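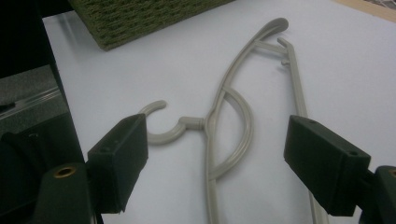 4.2 Comparing the two finger sets on the hanger task

Figure 3. Hand-held Jellau gripper over the plastic hanger, fingers on either side, as seen by the tool's own camera.

I'll admit the hanger was my favorite object in the whole study, mostly because it made both finger sets look bad in different ways! It's thin, it's light gray on a white tabletop (not much contrast for the camera), and it lies flat, so there's very little to get hold of. We ran 200 trials with it, split evenly between the Jellau fingers, the blunt green blocks in Figure 3, and the softer Gezer pads we'd used for the cups in Section 4.1.

The Jellau set dropped the hanger 14 times. Most of those were grasps on the long curved arm, where a flat fingertip meets a rounded edge and the whole thing swivels. Going for the short neck below the hook worked much better, and after the first afternoon I pretty much stopped trying anything else. The Gezer pads almost never slipped, but they're thick – I kept bumping the table before I could get them under the plastic, and I threw out 3 recordings where the bump knocked the camera mount out of calibration.

One thing I'd change: we fed the Miltis controller the same closing speed for both sets. That was fine for the blocks and too fast for the pads, which need a moment to squash down. We reran part of the Gezer half in August at a lower speed, and those numbers are kept separate in Table 5. Please don't pool them with the rest (I did at first, and the averages came out very strange).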